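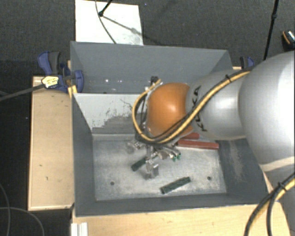

Hiltska deep metal bins: six months of use

Rating: 4 out of 5

I bought a pair of the grey metal bins from Nasrallah in September to replace the plastic tubs we had been using for bar offcuts. They have been in daily use since then, one behind the other, mostly holding short coloured bars like the red and dark green ones.

The best thing about them is the sloping sides. Short pieces slide down to the floor of the bin and stay there, and you can get a hand in at the corners. The old tubs had straight walls and anything thin ended up standing on end.

The floor marks easily. Ours was scuffed within 30 days and has not got much worse. It makes no difference to how the bin works, but if you want something that stays smart, look elsewhere. The dark grey walls have held up better.

They are deep, so the last few pieces are a stretch for anyone short. Joelle Issa on our early shift asked for hers to be set lower and we did that.

They are also noisy. Dropping a bar into an empty one can be heard across the room. A rubber mat would help but none is supplied.

I paid 180 for the pair. The Wutarus version is cheaper, but we had one at Zosercombe and the rim bent.

Fahad Soomro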